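Gluten-free sourdough: crumb still gummy at 94 percent hydration

Histow
September 18, 2019
Formula is brown rice and sorghum flour in equal parts, psyllium husk at 5 percent, 94 percent water by flour weight. Baked 60 minutes at 425 F in a covered pot. Crust is fine. The bottom third of the crumb is gummy after a full cool. I plan to cut the water next.

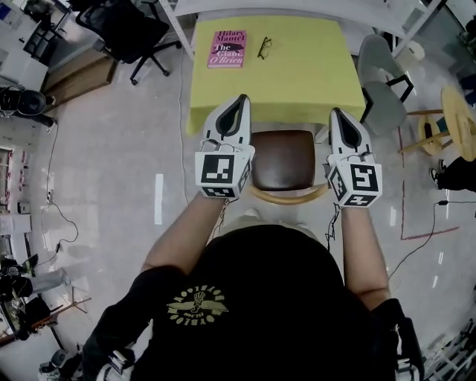 Raker
Leave the water alone. Psyllium needs it. Your bake is too short for that hydration. Uncover it and add 12 minutes, then check the internal temperature. I pull mine at 210 F.

Mercado
Disagree with Raker. Sorghum takes up less water than brown rice in my tests, so the blend matters more than the clock. Drop to 85 percent and keep the bake as is.

Histow
Internal was 205 F when I pulled it. I will change one variable at a time, starting with bake time.
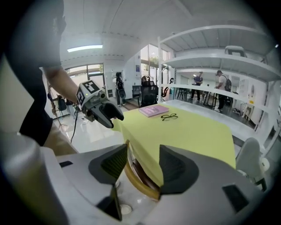

Proof was about 40 minutes longer than usual on that loaf, so overproofing is also possible. Starter is all brown rice, fed at 1:1:1.

Caduma
Overproofed would show as a sunken top. Did it sink?

Histow
Slightly, in the center.

Mercado
Then shorten the proof first. I still say less water.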